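Speaker notes, Ollwood Patients' Forum, 11 March 2021
Talk: Getting ready for a planned operation
Speaker: Valtteri Kemppainen

Start on time, latecomers can catch up. Say who I am and that I can't talk about anyone's own case.

Waiting list first. 965 people on it last spring, 1,110 now. Let that sink in, then move on. Don't get drawn into whose fault it is.

The letter. Most people read the date and put it in a drawer. Ask them to read page 2 as well – that is where the fasting times are. Read a bit out loud if the room is quiet.

Medicines. Bring the boxes, not a list from memory. Blood thinners need a phone call well before the day. Mention herbal tablets too, people forget those.

Getting there. The Tadero bus stops at the main gate, then it's a long walk uphill. The Dulton car park fills early. Someone else has to drive you home, and a taxi on your own doesn't count.

At home. Food in the freezer, a chair with arms, phone charger by the bed. Tell the story about my uncle and the stairs (keep it short).

The pre-op clinic at Nurmi House saw 162 people last month. If you can't make your slot, ring, so it can go to somebody else. New evening slots from April.

Pause for water.

On the day. You will be asked your name and date of birth again and again. This is normal. Rings off, nail varnish off, glasses in a named case.

Consent. You can ask who is operating and how. You can ask for time to think. Write your questions down beforehand – three is plenty.

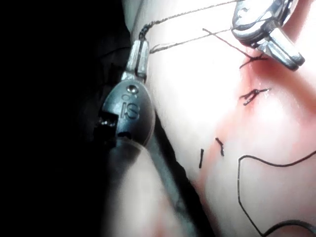
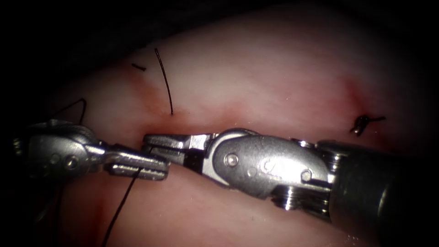 Surgical instruments with silver metal jaws, two views.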